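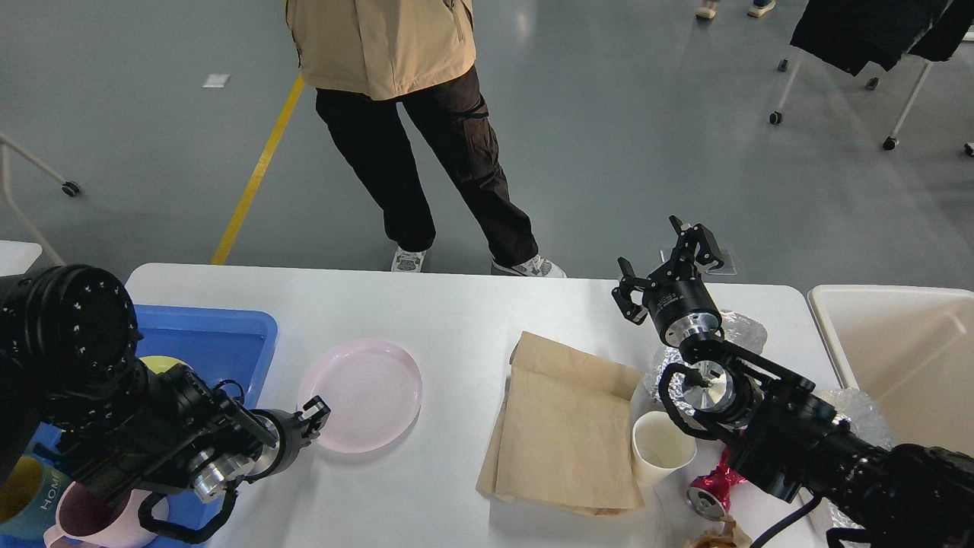 Left gripper at the rim of the pink plate. Bag, cup, can, foil and bubble wrap across the rest of the table.

Wednesday, October 31, 2018
Posted by: Barbridge bench notes

Table sort again, both arms, dishes to the blue side on the left and rubbish to the big pale bin on the right. I wanted to know if the new grasp labels (the ones I've been grumbling about since August) change anything for the soft rubbish, and I think they do!

Quick recap so I can find this later. Under the old Osmont labels every pick got one tag, held or not held, taken at the moment the fingers stopped closing. Fine for a mug. Hopeless for bubble wrap, where the fingers stop, the tag says held, and then half of it slithers out on the way up. The new scheme takes a second tag once the arm has lifted clear of the table, and a pick only counts if both tags agree. That's the whole change. Same policy, same training settings, I only swapped the labels and retrained.

Numbers, copied off the log before I forget where I saved it:

Picks in the relabelled set: 2,298
Of those, soft or crushable stuff: 954
Soft picks where both tags agree: 824

So the rest of the soft pile was teaching the arms something wrong, or at least something muddy. I went back through a handful by eye and most were foil pinched by one crinkle, or the paper bag grabbed at the folded top where there's nothing much to squeeze. The can is its own headache. Crushed flat-ish it behaves, but once it's pinched in the middle the gripper has a lovely waist to go for and the wrist has to turn a fair way to line up with it.
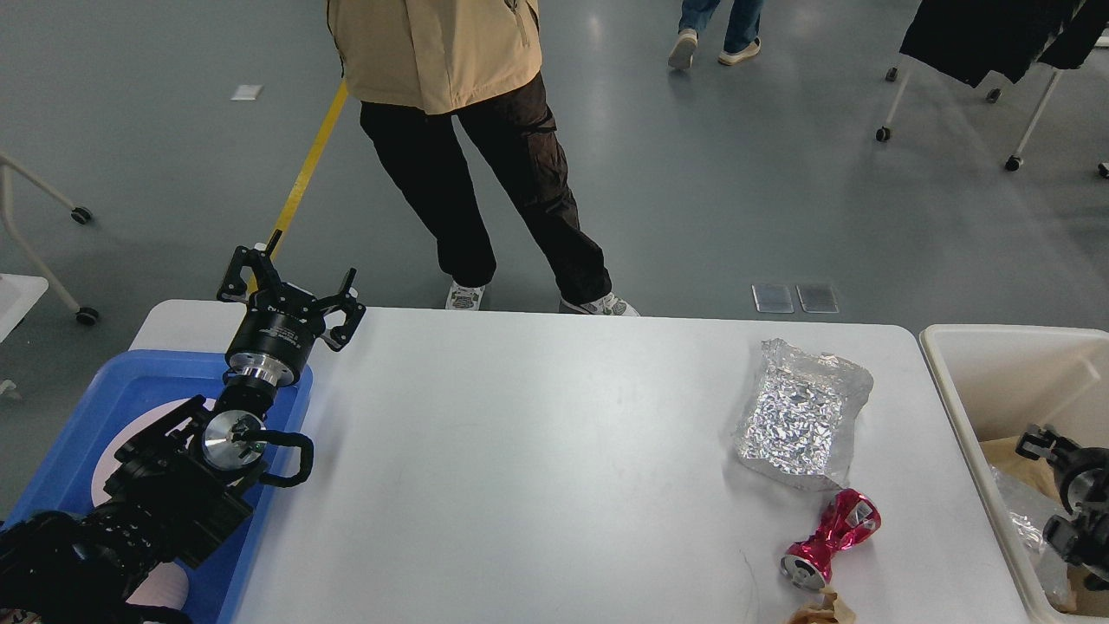

Foil and can on the right half of the table, right gripper reaching into the bin with brown paper and clear crinkly plastic in it.

Retrained version goes in lower on the foil and comes at the can more across than along, as far as I can tell from watching. I don't have a proper score for that yet, just my own impression from the bench, so please don't put it in the Nultcombe slides.

Things I'm less happy with:

- Right arm spends too long down inside the bin. I think the release is waiting on a finger position it never quite reaches when there's already plastic in there. Try a timeout.
- Plate picks with the left are fine but slow. It fusses about at the rim. The second tag doesn't help rigid things at all, which I expected.
- Cup got knocked over twice by the right forearm on the way to something else. Might add a penalty, might just move the cup. (Move the cup first.)
- The second tag is timed off lift height, and I set that height by feel. Needs a sweep before anyone else relies on it.

Next session: same objects, labels swapped back to the old ones, same start layouts, so there's a fair comparison to look at. Matić viewer is still dropping the last bit of each wrist video, so check the raw files if an episode looks short.

Recent entries
Left wrist recalibration, take 2
Matić viewer: what the export settings do
Bubble wrap is not a rigid body
Start layouts for the table sort

Barbridge bench notes. Copyright 2018. Contact the bench | Back to top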